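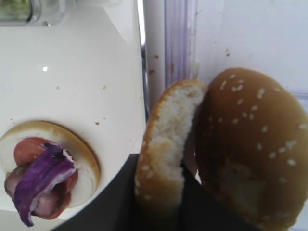 Sausage and purple cabbage on a bun.

Why Doesn't the Rain Get Through My Jacket?
by Gleice Batista

I got soaked on the way home from Findham once, and I mean SOAKED. I had on my favorite sweatshirt, which is great for pretty much everything except rain. My friend Jasmina was walking right next to me in a rain jacket and her shirt was bone dry. We were under the same cloud! So I went home, hung my sweatshirt over the tub (drip, drip, drip) and started reading about jackets.

Let's start with the sweatshirt. Mine is cotton, and cotton loves water. The threads are made of tiny fibers, and water sticks to them and creeps along into all the little spaces between. You can watch this happen with an old cotton sock. Dip just the toe in a cup of water and leave it there while you eat a snack. When you come back the wet part will have climbed up the sock, all by itself! The word for that is wicking, and it's great in a towel and pretty miserable in a storm.

So why not wear a plastic bag? Well, a plastic bag would keep the rain out just fine. (Please don't try it, plastic bags are not for wearing and they can be dangerous.) But a plain plastic poncho does nearly the same job, and if you've ever run around in one you know what happens. You get sticky. Your body sweats to cool itself off, even on a chilly day, and some of that sweat floats away as water vapor, a gas you can't see. Under plastic it has nowhere to go, so it turns back into drops on the inside of the poncho and you end up damp anyway. Yuck!
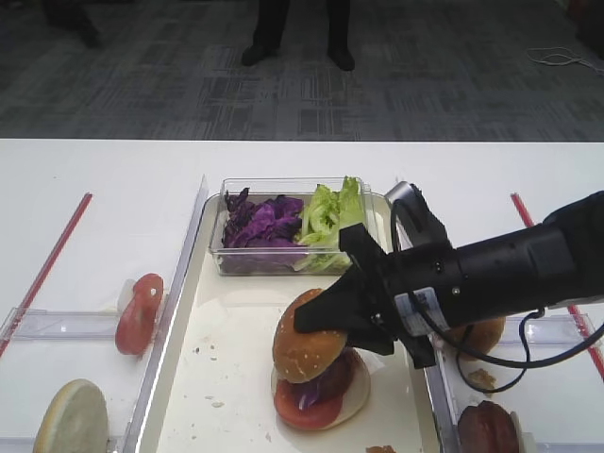
A good rain jacket gets around this by being more than one piece of cloth. Rub the sleeve between your fingers and it feels like a single thin sheet, but a lot of jackets are really a stack that has been stuck together. I think of it the way I think of a burger. You've got the sesame bun on top, then the patty, then shreds of purple cabbage and a slice of tomato, and another bun at the bottom, and each one has its own work to do. Squash a burger as thin as paper (sorry, burger) and you've got the idea of jacket cloth.

The top bun of the jacket is the outside cloth, usually nylon or polyester. It has to be tough, because it's the part that gets scraped on tree bark and backpack straps. It's also treated with a finish that makes water bunch up into beads and roll away. Flick some water at a fairly new rain jacket and watch the beads go, it's really fun.

In the middle is the filling, and this is my favorite part. It's a very thin film called a membrane. Some membranes are full of holes much too small to see. A raindrop is enormous next to one of those holes, so it stays outside. Water vapor is made of single water molecules drifting around on their own, and those are tiny enough to slip out. People call this "breathable," which made me giggle, because a jacket doesn't have lungs!

The bottom bun is the lining. It keeps the film from getting rubbed by your shirt or clogged up with skin oil and sunscreen.

But wait, what about the stitches? Every time a sewing needle goes through cloth it leaves a hole, and those holes are big enough for rain. Turn a rain jacket inside out and look along the seams. If you see smooth strips of tape, somebody at the factory sealed them on with heat to cover the needle holes.

One last thing. If the outside of your jacket starts looking dark and wet instead of beady, the finish may be dirty or worn off. Ask a grown-up to check the washing label with you. Some jackets perk right up after a wash and a short turn in the dryer, and some need a fresh coat of the finish. Mine needed both!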